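Software Engineer, Motion Planning and Grasp Execution (Bin Picking)
Lurnance, Manipulation Software Group. Full time, on site.

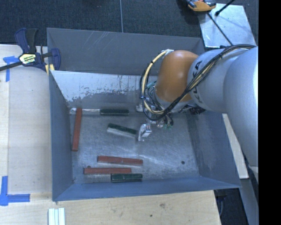 Lurnance writes the software that takes bar stock and machined blanks out of metal bins and hands them to downstream equipment. Our product, Tisen, covers the chain from depth image to joint trajectory. The group is looking for one engineer to take over the planning and execution layer, currently maintained by Yolanda Quintero, who moves to the perception side in April.

The position reports to Ruth Quispe.

What the layer does

Tisen receives a list of candidate grasps from the pose estimator, each with a six-degree-of-freedom pose, a confidence value and a covariance. The planner filters these against reachability and bin wall clearance, orders the remainder, and computes an approach, a grasp and a retreat. The time budget for the complete step is 700 ms on the cell computer. Median performance is well inside the budget. The tail is not, and most of the slow cases involve parts lying parallel and close to a side wall, where the wrist has few valid orientations.

The collision model includes the arm, the gripper, the bin and a swept volume for the cable bundle. The cable model is conservative and rejects grasps that an operator would consider safe. Replacing it is the first large task in this position.

Responsibilities

Maintain and extend the trajectory planner (C++20) and its Python bindings.
Replace the static cable volume with one that depends on wrist angle, and validate it against recorded joint data.
Reduce planning time in the wall-adjacent cases without loosening clearance margins.
Maintain the regression suite, which at present holds more than 600 recorded bin states. Each merge request runs against all of them.
Write recovery behavior for failed grasps, shifted parts and unexpected contact during approach.
Work with Marijke Hermans on the calibration tool, in particular error reporting when the hand-eye residual exceeds its limit.
Take part in test sessions in the cell. Expect to spend one day a week, normally Friday, running hardware.

Required

Three or more years of professional C++ in a robotics, simulation or real-time setting.
Working knowledge of sampling-based and optimization-based motion planning, including the failure modes of both.
Rigid body kinematics, collision checking and trajectory time scaling at a level where you can debug an existing implementation.
Experience commissioning or testing software on an industrial arm. Simulation alone is not sufficient for this role.
Linux, CMake, Git, and a habit of writing tests.

Useful

KUKA controllers and their external control interfaces.
Contact-rich manipulation, force thresholds or compliant control.
Point cloud segmentation of reflective or scratched metal.
Profiling on multi-core machines with a real-time kernel.

Not required

A doctorate. Machine learning experience is also not required, as the pose estimator belongs to a separate team under Yamila Echeverría.

Conditions

The office and test cell are in the Chisholm building, second floor and ground floor respectively. Core hours are 10 a.m. to 3 p.m. Remote work is possible two days a week after the first three months. Travel is limited to installation support, up to 17 days a year. The contract is permanent with a six-month probationary period. The salary band is sent to every applicant along with the confirmation of receipt.

Selection

Applications are read by two engineers. Selected candidates have a 57-minute technical call, followed by a half-day visit. During the visit you will be given a recorded planning failure, the relevant source and a workstation, and asked to find the cause. There is no whiteboard exercise and no take-home assignment.

How to apply

Send a resume and a one-page description of a planning or control defect you diagnosed, including how you confirmed the fix. Code samples are optional. Submit through the Kalletti applicant portal under the title of this posting. Questions about the position go to Ruth Quispe; questions about relocation or work permits go to Edith Valderrama in personnel. Both can be reached through the portal's message form.

The posting stays open until the position is filled.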